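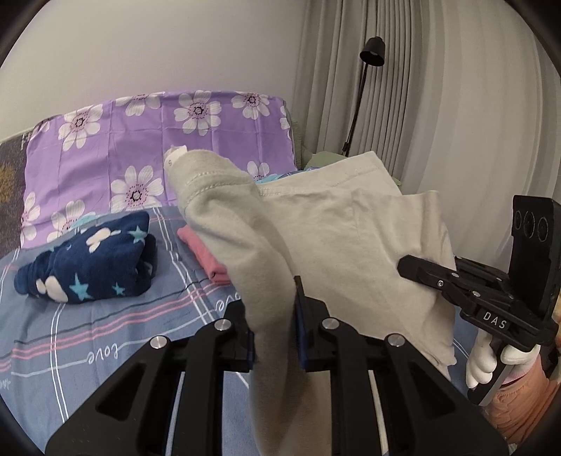 Two hand-held grippers holding a light-colored fleece garment over a bed.

Dandard practice for hand-held gripper work

The Dandard practice is a set of written rules for recording household tasks with hand-held grippers. It covers the handling of clothing, towels and bedding, and it is used by teams that collect recordings for training robot arms. The first version was drafted by Halima Isah and Catalina Sepúlveda at Skorora, a robotics firm, and was later taken over by the Adebisi working group, which maintains the current text. The name comes from the building where the drafting meetings were held.

Background

Early recordings of cloth folding were made without shared rules. Each operator chose a starting layout, a pace and a way of ending the task, and recordings from different homes were hard to compare. A review led by Temitope Oyewole looked at 1272 folding recordings and found that many had no clear start or finish. Others mixed several tasks in one file. The review recommended a short rulebook that an operator could read before a shift, and the first draft was circulated in May.

Scope

The practice applies to soft goods handled on beds, tables and sofas. It does not apply to kitchen work, tools or anything with a cutting edge. Rigid items that happen to be nearby, such as lamps, may stay where they are if the operator can work without reaching over them.

Main rules

Section 1 deals with grip. Fabric should be taken by an edge, a hem or a gathered fold, with enough material between the pads that it does not slide out when lifted. Operators are told not to pinch zippers, buttons or drawstrings unless the task calls for it. Seams may be gripped.

Section 2 deals with two-handed work. When both grippers hold the same item, one keeps it steady while the other moves. Pulling in opposite directions is allowed only to flatten a crease, and should stop as soon as the cloth is taut.

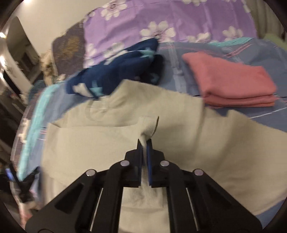 Section 3 deals with large pieces. Towels and sheets are to be spread before folding starts, and wrinkles are smoothed from the middle outward. A short lift of a gathered fold is accepted as a way to shift a towel that is lying crooked. Dragging the whole piece by one corner is discouraged, as it tends to pull other items along with it.

Section 4 covers the surroundings. Patterned sheets, printed blankets and finished stacks may remain on the bed. The drafters considered requiring a plain background and dropped the idea after Titilayo Bashir argued that homes are seldom plain and that a robot trained on bare surfaces would do poorly in them. Papers, letters and screens showing personal details must be removed before recording.

Pace and rest

Operators should work at the speed they would use when folding their own laundry. Fast swings of the gripper blur the recording and are listed as a fault, though a single blurred moment is not grounds for rejection. A session may run for 2 hours with one break, and the operator may stop at any time. Gloves are optional under the current text.

Checks

Each recording is read by a second person, who marks it as accepted, accepted with notes, or rejected. A recording is rejected if it shows 3 or more listed faults. Dropping an item is not a fault if it is picked up again with the gripper.

Reception

The practice was adopted by Zorncombe, a training center, which issued 2000 printed copies to its operators. Rakiya Obi, who ran the courses there, reported that new operators found the grip rules easy but had trouble with the rule on pace. Critics have said that Section 3 leaves too much to judgment, and a revision with separate rules for fitted sheets is under discussion.

See also: Cloth manipulation; Teleoperation; Operator training

14 shares | 2 comments

We use cookies to improve your visit. Accept | Manage settings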